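Search this site
Enter keywords
Go

Storage and Moving Help: Common Questions
14 May 2025
By Gareth Mottram

These are the questions we get most at the Tikava front desk. Rates are on a separate page.

What sizes do you rent?
Lockers, half rooms and full rooms. A locker holds the contents of a closet. A full room holds the contents of a two-bedroom apartment if you stack well. Both Nitico Storage locations have all three, but full rooms at Tikava are usually taken in May.

How long do I have to rent for?
The shortest rental is one month. After that you can leave on any date with 3 days' notice. We refund unused days on full rooms but not on lockers.

Where should I start packing?
Start with a room you can do without for a week. Guest rooms and garages are good choices. Leave the kitchen and the beds until the end. In a child's bedroom, pack clothes that are out of season first and keep one open box for small things that turn up along the way. 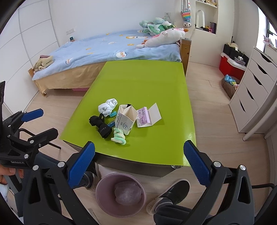

Small items and an open box on a green tabletop in a child's bedroom.

What kind of boxes should I buy?
Medium ones, mostly. Large boxes get too heavy if you put books or dishes in them. We sell boxes at the desk, and you can return any you haven't folded.

Is there a weight limit?
Yes. Upper-level lockers are limited to 300 pounds in total. Ground-floor rooms have no limit, but a single item over 900 pounds has to be approved before you bring it in. Call first - the dock lift at Stastutska Street is smaller than the one at Tikava.

How do I protect tabletops?
Wipe the top and let it dry fully. Lay a soft blanket over it and tie it with cord. Don't put tape on a finished surface. Plastic sheeting is fine for a short trip in the truck but should come off for storage, as it holds moisture. Table covers can be rolled around a cardboard tube and stored standing up.

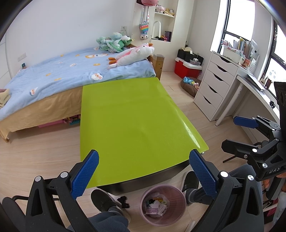
Glittery lime-green sheet on a dark tabletop.

What can't I store?
Food, plants, fuel, paint, propane tanks, fireworks and anything alive. Car batteries have to be removed from ride-on toys and mowers.

Are my things insured?
Not by us. Most renters use their homeowner's or renter's policy. Ask your insurer if it covers goods kept off site and get the answer in writing.

Can you recommend a mover?
We don't take fees from movers. Many customers use Mladenović Moving, and you can also bring your own truck. Trucks over 24 feet should use the rear gate.

Who do I call if my gate code stops working?
Mārtiņš Adomaitis handles access at both locations. Dial extension 443 from the gate phone. Codes are switched off when a payment is late - they come back on within an hour of paying.

Contact us | © 2025 Nitico Storage | Back to top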